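Which Laundry Habits Save the Most Water? A Dorm Study
Final report, Environmental Studies project course, Larkier Hall group

Why we picked this

Our group wanted a topic that everybody in the building already had an opinion on, and laundry won by a mile. Larkier Hall has one laundry room in the basement, and the washers are busy from late afternoon until well past midnight. We had all seen people start a wash for one pair of jeans and two shirts (guilty!), and we wanted to know how common that is and whether a simple change could cut it down.

What we did

We asked residents to keep a laundry diary during September. Each person wrote down the time of day, what went into the washer, how full the drum was and which cycle they chose. We got 32 diaries back, and 27 were complete enough to use. The other diaries were missing the cycle or had whole weeks left blank.

For "how full" we used a four-step scale: quarter, half, three-quarters and full. We argued about this scale for an entire meeting. A full drum to one person is a stuffed drum to another, so we printed a little guide with drawings and taped it up by the detergent shelf.

Halfway through the month we put up a sign-up sheet called Retero, where people could pair up and share a wash for towels, sheets and other things they didn't mind mixing. The name came from a typo on our first poster and we liked it too much to fix it.
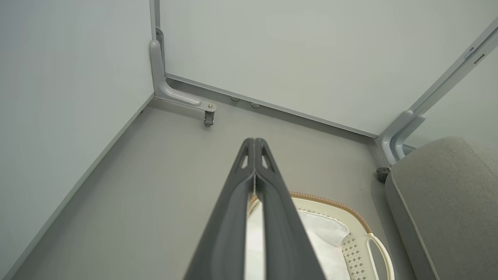
Whites turned out to be the big surprise of the project. Most of the quarter-full washes in the diaries were whites, and the notes told us why: people don't own many white clothes, but they don't want them going gray in with the dark stuff. So they run a whole cycle for a few socks and a T-shirt. Once we saw that pattern we added a whites column to the sign-up sheet, and it filled up faster than any of the others!

What we found

Small washes dropped after the sheet went up, and the change was strongest among people who lived on the same floor. Sharing with a stranger two floors down was a much harder sell. Of the people who tried sharing, 10 wrote that they would keep doing it next semester, mostly with a roommate.

The quick cycle was the favorite by far, even for full drums. Several people wrote that they had never tried any other setting.

Problems

Diaries depend on memory, and some entries were clearly filled in all at once with the same pen. We also had no water meter, so we can't give a number in gallons. We had hoped for 100 diaries and were way too hopeful.

Next steps

We would love to repeat this at Flendunis House, where the washers are newer and the rooms are singles. We also want to test the whites column on its own, starting in the first week of the semester.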